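This site uses cookies to remember your display settings. By continuing, you accept their use.

Comparing Two Hand-Held Grippers on Bedding and Small Cloths

Published 29 Jun 2025 by the Kandthorpe Handling Laboratory

These instructions apply to staff who compare the Tanow and Saltero hand-held grippers before either is approved for household recordings. Both tools are held by the operator and carry their own camera. The procedure takes one operator and one recorder.

Before starting

Charge the controller fully and load the current Rind settings file. Check every finger screw by hand. A loose screw changes the way the pads meet, and results taken with one must be discarded. Wipe the pads with a dry cloth – solvents are not permitted.

Step 1. Set the opening

Open the fingers to the full stop and record the reading. Close them slowly until the pads touch, then repeat. If the two closed readings differ by more than 2 mm, recalibrate the tool before going further.

Step 2. Check the camera view

Both fingertips must remain in view through the whole stroke. Confirm this with the fingers open and again with them closed. Do not adjust the lens between tools.

Step 3. Approach the bedding

Lower the open gripper toward the sheet at a steady pace, with the pads facing each other across the gap. Light pressure is enough. The surface should dip under the fingers, and the operator should pause there before closing.

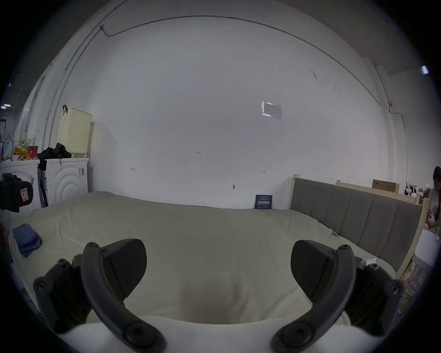
Step 4. Close and lift

Close the fingers on a fold of fabric, lift it 10 cm and hold. Release over the same spot. Carry out 40 lifts with each tool, changing the operator's grip as little as possible. Repeat with a folded cloth.

Step 5. Record the result

Enter each lift as held, slipped or missed. Where a lift is in doubt, the recorder's entry stands. Tools tested before October under the earlier settings file must be tested again.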